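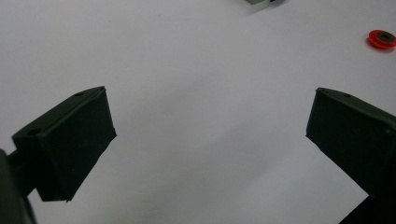
White tabletop, soft gray shadows.

Stonlow Landscape Oil Set review
Posted Mar 26, 2024

I've wanted to copy a few Impressionist landscapes for ages, mostly to figure out how those painters got wind into a field of grass, so I finally bought the Stonlow set. It comes with 12 tubes, a bottle of medium and a little booklet that walks you through a hillside study. Mine came from Bodirau, packed well, no leaks.

The greens are the reason to buy it! The sap green is rich and a bit see-through, and when you drag it over a dry layer of ochre you get that flickery, sunlit look right away. The cobalt is lovely too. I did a whole sky with it in one evening and still had most of the tube left.

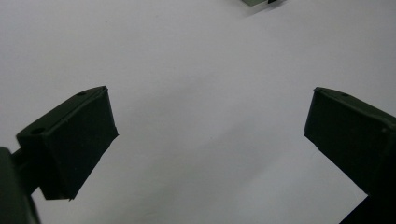

The white I like less. It's stiff straight out of the tube and wants a lot of medium before it'll blend, and by then it has gone a little chalky. I swapped in my old Clamadia titanium for the clouds and was much happier with them – softer edges, less scrubbing. If you already own a decent white, use that.

Drying time is slow, even for oils. My first hillside was still tacky after 50 hours in a warm room, and the thick bits in the foreground took way longer (I have a green sleeve to prove it).

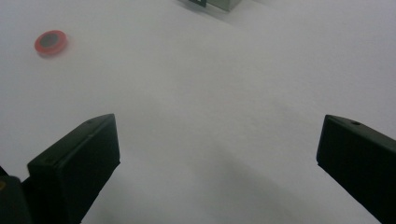

The booklet is so-so. The color mixing pages are great, but the part on composition is two paragraphs and a diagram of the horizon line, and it skips trees completely. I went back to my Furtado handbook for those.

Would I buy it again? Yes, for the greens and the cobalt – but I'd wait for a sale.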